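6. Repeating the Drumanholm ring trial

The Moris paper reports 177 successful picks out of 245 with soft ribbed fingers. Treat that figure with care – the tries were not all made on the same set of fingers, and the paper does not say when they were changed.

6.1 Fit a new pair of fingers to each arm and write down the print batch.
6.2 Lay one ring flat on the bench.
6.3 Run the Prateck pick routine 8 times without touching the settings.
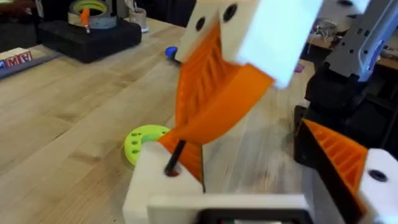

6.4 Score each try from the log, never from memory. A ring that is dragged and then lifted counts as a miss. Moris counted it as a pick.

Note: Lam claims the fingers keep their shape for 1,000 cycles. We have yet to see the raw data, so check for a lasting bend before every run.

Caution: keep hands off the bench while either arm is powered. The soft fingers give way – the arms behind them do not.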